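Repair Saturday is back in September

After the winter break, our repair mornings start again at the Selton hall. Doors open at 9.30 and we finish at one o'clock. Last season the members brought 97 items, mostly lamps, toasters and radios, and 74 of them went home in working order. For me this is a very good result.

Please bring only what you can carry by yourself. Small things such as kettles and sewing machines are welcome – microwave ovens are not, for safety reasons. If you still have the manual, put it in the bag too.

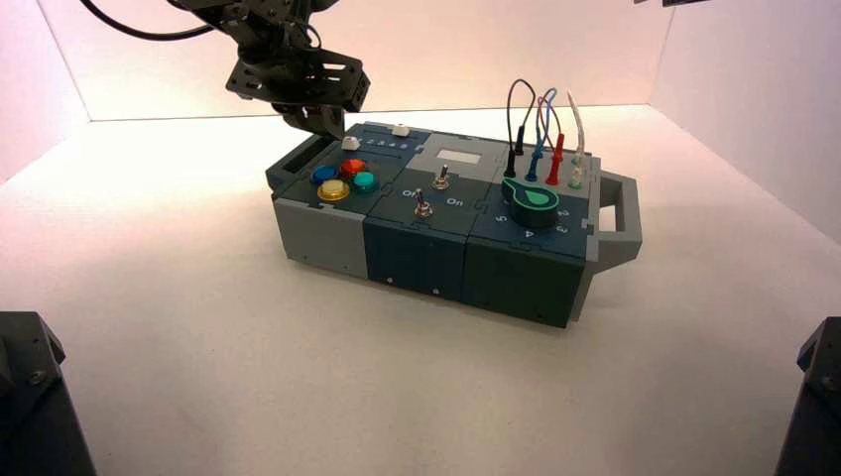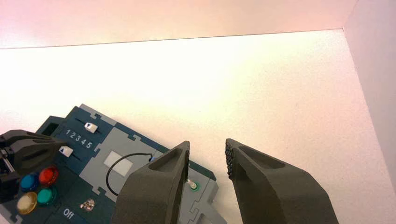
Panels with interlocking seams, on a white tabletop.

The tool library at Sarmiento Street keeps its usual hours. Two soldering irons are missing from the shelf since June, so kindly look in your garage. We have also received a box of fuses and plugs from Calelent, the hardware shop near the station, and we thank them for it.

Tea and coffee will be ready from ten. The car park is small, therefore it is better to come by the Tarance bus, which stops in front of the hall.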